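Van corner

Hello again from the Edton workshop! August is when everyone loads up and heads for the coast, so my plea this month is tyre pressures. Check them cold, before you set off, and go by the figures on the door pillar for a full van - the rear pair usually want more. Ourania Kyriakidis brought hers in 15 psi down at the back and wondered why it wallowed.
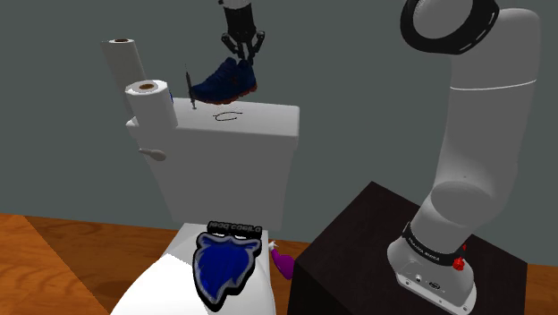 Spare wheels want a look too, as an underslung one gets forgotten for years. Wind it down, grease the cradle and give the tyre a proper going over. Wear old shoes for this, something dark like the navy one with the orange-red sole, as road muck gets everywhere. Allow 10 minutes, or longer if the winch has seized.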